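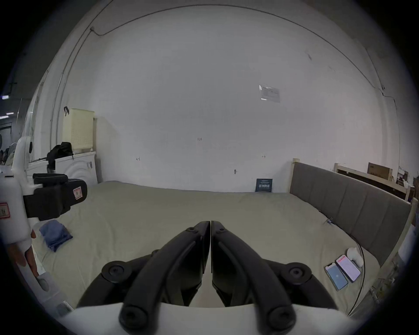

Hasex Bedroom Tidying, release 4

Contents: 1,272 short clips of everyday tidying on and beside beds - folding cloths, picking up phones and cables, smoothing fitted sheets. 935 clips have written labels. The rest are unlabeled and sit in the "raw" folder.

Labels: one plain sentence per clip, naming the item and what is done with it. Towels and garments share the label "cloth". Pillows are labeled separately from bedding.

Known issues: thin white cables on pale sheets are often missed in the labels. Clips under "gitcombe" use the old September item list.

Maintainer: Wubit Sisay
Last updated: 20 Oct 2019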